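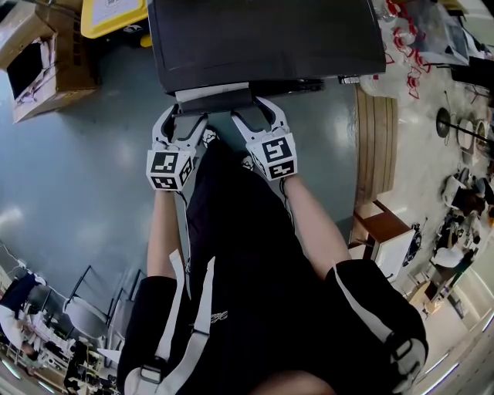 Checking in flat goods and furniture at Skendilbridge

Buthelezi hires out furniture and display equipment for meetings, open days and small exhibitions. Its return hall at Skendilbridge handles everything that comes back from a job: benches, stools, side tables, stands, chairs and flat panels of several kinds. The stock manager has run the hall for six years. We spoke in December 2020 about how the work is ordered, and about the flat panels in particular, which account for most of the repair bill.

The stock list stood at 1,455 items on the day of the interview. The manager puts little weight on the total.

"It's a number for the insurers. What matters to us is how many are out, how many are back but unchecked, and how many can go on the next van. An unchecked item is the same as a missing one as far as the booking desk is concerned."

Returned items are set down on the hall floor in the order in which they come off the van. Checking starts with whatever has a cable, a hinge or a glass face. Chairs are left until last. They are grouped by type and looked over as a group, one person tipping each chair and another looking at the feet.

"A chair either stands level or it doesn't. You know in five seconds. A panel can look perfect and have a bent bracket, and then it won't seat on its stand and you find that out in front of the customer."

The method for panels was rewritten in July. Under the old one, two people lifted the panel from its box by the top corners. The weight then hung from the thinnest part of the casing. The new sheet asks for the panel to be held along one long edge, with both hands set in from the corners and the face clear of the body.

"We used to see cracks start at the corner and run in. They were hairlines, and you had to tilt it under the light to find them. Since the change we've had two in the hall, and one of those probably came back from the customer like that."

Asked whether one person can do it alone, the manager said it depends on the width.

"Up to shoulder width, one person. Beyond that, two, and the second one does nothing but watch the far end. People don't like being told to stand there and watch, but that is the job."

The check itself has a fixed order: lower edge, bracket, sockets, face, back. The lower edge comes first as it takes the knocks when a panel is stood on the ground. Any trim along it is pressed with a thumb from one end to the other. Loose trim is noted and glued the same day. The bracket is looked at from the side, against a straight rule. A gap of more than one millimetre means the panel is set aside.

Cleaning follows. The hall uses a dry cloth first and a damp one only where the dry one fails. Spray is never put on the panel directly.

"It runs down and gets behind the trim. You don't see it. Three weeks later there's a stain coming up from the bottom and everyone blames the customer."

Packing is done in the original cardboard boxes where they survive. The flaps are the weak point. A box which has been opened and shut 10 times will usually still hold its shape, but the folds go soft and the tape pulls the top layer off. The hall now folds the flaps outwards and leaves them open until the panel is checked, so that each box is taped once per job. Replacement boxes are bought in bundles of 39, a quantity fixed by the supplier.

Small parts are the other steady loss. Screws, feet and cable clips are put in a shallow tray together with the printed sheet for that job, and the tray stays beside the box.

"The tray must have a rim. We tried flat boards and the screws rolled off. It also has to be a colour that shows up on the floor, or somebody will put a foot in it."

The furniture is simpler, though it takes up more of the day. Slatted benches are wiped along the grain and each slat is pushed down by hand. The long bench, listed in the catalogue as the Curno, is rated for a load of 300 kilograms spread over its length. The manager would like that figure printed on the underside.

"Spread is the word people miss. They put one heavy case in the middle, and a slat goes."

Round stools and stands with a circular base are turned over so that the pads can be checked for grit. The Dindari stand has given the most trouble here. Its base picks up small stones from car parks and then marks the next smooth floor it is placed on. The pads are now brushed on every return, and changed when they have worn level with the rim.

On the floor of the hall itself, the manager had a mixed report. A smooth finish is easy to sweep, and a dropped screw is soon found. It also throws back the ceiling lights, and that makes it harder to judge scratches on a dark surface. Panels are turned away from the brightest patch before the face is checked.

"I'd have gone for a matt finish if they'd asked. We work with it. You learn where to stand."

The next change planned is to the job sheet, which runs to two pages and is to be cut to one. Furniture and panels will be listed separately, with the bracket check moved to the first line of the panel section.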